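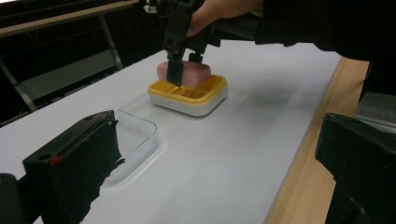

How often should the finger pads on a hand-held gripper be checked?

Every 500 recorded grasps, and again at the start of any session that uses soft or slick objects.

Ticket: pad check interval, hand-held units
Project: Trustham
Site: Clisthorpe
Status: closed

Reported: Operators at Clisthorpe were working from two versions of the handling rules. The older sheet gives a pad check every 2000 grasps. The newer one gives 500. Please confirm which applies.

Reply from Fotlow support: Use the newer sheet. The 2000 figure was written for rigid parts only and was withdrawn in November. Remove any printed copies of the old sheet from the stations.

Reported: Understood. Does a pad check mean the unit comes off the station?

Reply: It can stay. Wipe both fingers with a dry lint-free cloth, close them with nothing between, and look for a gap at the tips. If you see one, tag the unit and swap it. Residue from soap, lotion or food gets cleaned off before the next object type, even when the count hasn't come up yet.

Reported: Station 9 was logging grasps but not pad checks. The field was missing from the form.

Reply: The form on that station was loaded from the Agudelo template, which doesn't have the field. We pushed the right one. Log out and back in to pick it up. Sessions with no pad check on record should be marked "unverified" and kept. Please don't fill in checks after the fact.

Reported: Field shows up now. Old sheets removed. Earlier sessions on station 9 marked unverified.

Closed by site. Reopen under section 2 of the handling rules if the field drops out again.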